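Looking after the two-armed cell at Steltlow

The bench cell at the Zusum workshop in Steltlow has two black arms on one base rail, a wooden table in front of them and a technician who has kept it running since it was put together. We spent a morning in March with her, mostly talking about screws, cables and grippers.

She starts at eight. Before she switches anything on, she moves both arms by hand through their full travel and listens.

"You can feel a bad joint before the software tells you," she says. "If there's a gritty spot, or one arm drops faster than the other when you let go, I stop there and find out why. It takes 4 minutes if all is well."

After that she powers up one arm at a time, left first. The order was her own choice. When both arms were brought up together in the early weeks, a fault on one of them tended to be blamed on the other, and she lost an afternoon to swapping parts that were fine.

The most regular job is the motor screws. The arms are light and change direction quickly, and the screws on the round housings work loose. She goes over them once a week with a small torque driver and puts a dot of paint across each head, so that a turned screw shows up at a glance.

"I used to just nip them up by feel," she says. "Then I stripped one. Getting it out took longer than all the checks I'd done that month."

The gripper fingers come next. They are treated as wearing parts and she keeps spares in a drawer under the bench. Each pair is supposed to close evenly along its length. She tests this with a strip of paper: if it slides out at the tips but holds further down, the fingers have bent or the mount has shifted. A new pair goes on, the open and closed positions are set again, and the numbers go in the log. The log is a paper notebook. It had 648 entries when we visited, some of them one word long.

Asked which part causes the most trouble, she doesn't wait for the end of the question. "Cables. Always cables."

Each arm has its own lead going down from the body, and each wrist has a camera that has to be fed as well. A cable that is too short pulls on its connector when the arm reaches out. One that is too long gets caught. She leaves enough slack for the longest reach and then ties it down at the last point that doesn't move. The connectors are checked with the power off, by pushing each one home with a thumb.

The cameras have to be set up again after any knock. Her method is to put a printed card from Sjögren, the supplier of the mounts, at a marked spot and run 100 short moves with each arm. If the card drifts in the picture, the bracket is loose or the camera has turned in it. Usually it is the bracket.

"People want to fix it in the settings," she says. "You can, and it'll look right until lunchtime."

The work the cell does is handling trials for Prostano, a maker of desk accessories, and much of it involves things with leads attached. Soft cable is hard for a pair of grippers. It doesn't stay where it is put, and its loops cross over one another. So before a trial she lays out the table herself, looks at it from the arms' side and checks that both grippers are fully open.

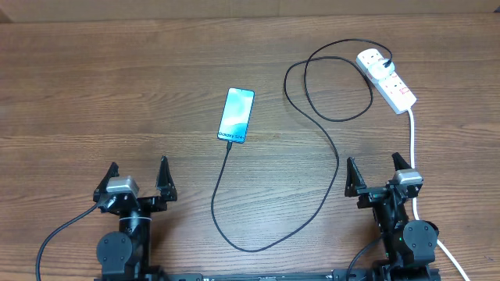 A phone on its charging lead, with the power strip further up the table to the right. Both grippers are open.

Mains power on the table was something she had to think about. The strip's own cord is thick and stiff, and it has to come off the table somewhere. She runs it down the right-hand side. She would prefer it to leave from the far edge, but the wall socket is on the near side and the cord isn't long enough.

"I look at that cord every time before I start the right arm," she says. "It's on the list, in capitals."

She also keeps the table itself in the routine. It is wiped down at the end of the day, because grit under a finger tip will mark the wood and can throw off a grasp. The grain has been a nuisance too -- the software picked out a dark band as the edge of an object more than once -- and she got round it by changing the lamps.

What would she do differently with a second cell? A longer rail, she says, to give the arms more room between them, and a proper shelf for the power supplies. She would also fit the cable ties before the arms were bolted down.

"I did it the other way round," she says. "I was lying on the floor with a torch in my mouth."

The second cell has been asked for. In the meantime there is a new set of fingers to fit on the left arm, and she would like that done before the afternoon trial at two.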